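"I own 540 plates and I eat over the sink," says Celeste Pacheco, who has run the Modden tableware shop for longer than she cares to add up.

White used to be the safe bet. These days customers want every plate in the stack to disagree with its neighbor. "They come in for four blues," she says, "and leave with a blue, a pink and an argument."

Her advice on drying is brief. Stand them up, leave a gap, walk away — towels are for people with time.
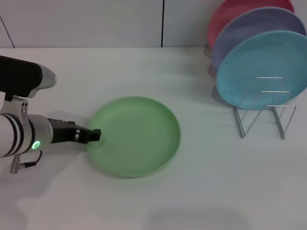 Green plate on the table, blue at the front of the wire rack.

And the green? "Slow seller," says Pacheco. "I'm fond of it."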